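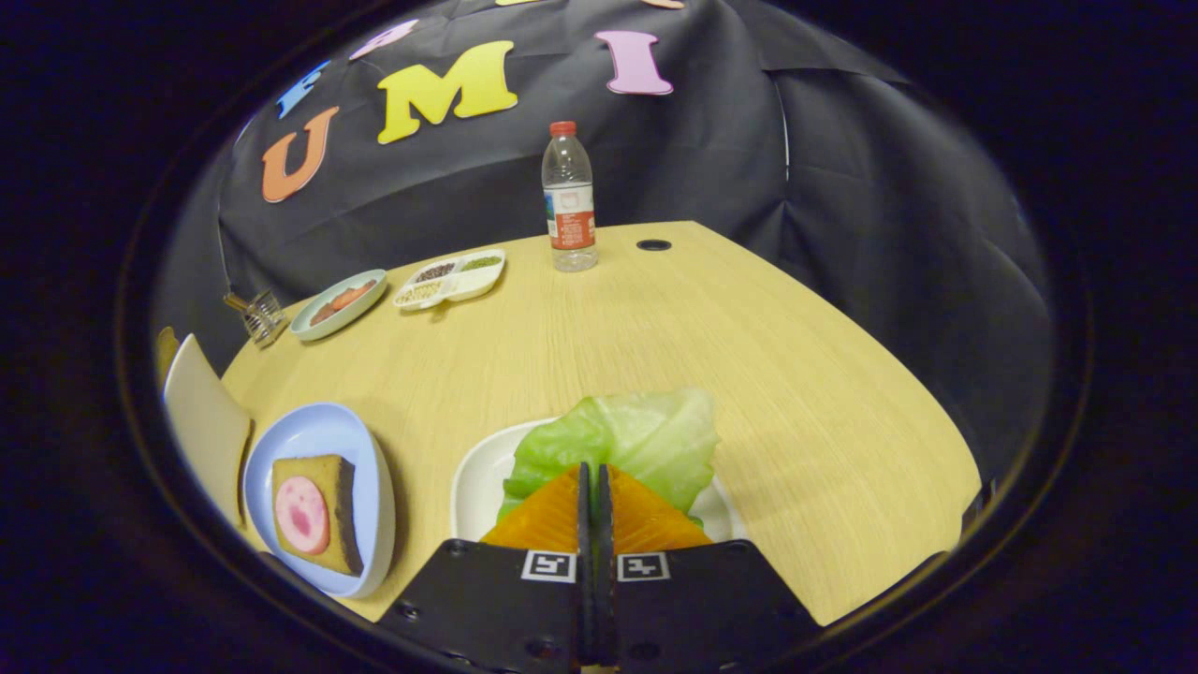
Wrist view, both finger tags visible, orange slices in front of the lettuce leaf.

Re: [modlow-dev] Tag dropout near closed grip

Hinata Kudo wrote:
> Width estimate jumps when the fingers are nearly shut. Log 161
> does it 4 times. Is this the detector or the fisheye model?

The fisheye model. Both tags sit low in the image, where our calibration has few points. I refit with 698 corners, weighted toward the rim, and the jumps in 161 are gone. Detector settings unchanged.

Two open items:
- the width filter still resets on a single missed tag – I'd hold the last value instead
- glossy food confuses the contact check, so don't trust that flag yet

Patch is on the seol branch. Please rerun Iltwood before I merge.

Daichi Mizuno

Recent threads
Replay tool drops last packet
Planner timeout at 2000 ms
November release notes

Comments
pk: Same jump on our logs, refit fixed it.
rlo: +1 for holding the last value.

Modlow list archive, Prundville | Contact | Back to top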